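Voice gone by the second half, show in September

Kusum Sachdeva

Running an amateur drama group in Dalen, 8 of us, evening class really. I'm also reading the narrator part, long part, 39 pages. By page 20 or so my throat is scratchy and I'm basically croaking. Never had this when I just did small roles. Room is big, carpet on floor, no mic. Is this a technique thing or am I just out of practice? We rehearse Wednesday nights after work, so I've already been talking all day. Dont want to hand the part over if I can help it.

Rosalba Gatti

Technique mostly, I'd bet. You're pushing from the throat to fill the room. Lie on your back, hand on belly, read a page out loud, feel where the air comes from. Then same thing standing up. Do 4 minutes of humming before you start, lips closed, nothing loud. And mark your breaths in the script in pencil, narrators run out of air at the end of long sentences and squeeze. 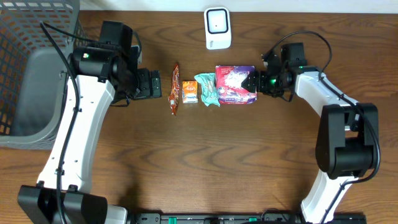
Also drink water thru the whole day, a big glass right at 7 pm does nothing much. Skip whispering on the breaks, it's worse than talking. If you're still hoarse after 2 weeks of resting it, see a doctor, dont guess.

Khaemba

Get a mic. We did the Dimgate hall with a cheap headset and noone complained. Carpet eats everything.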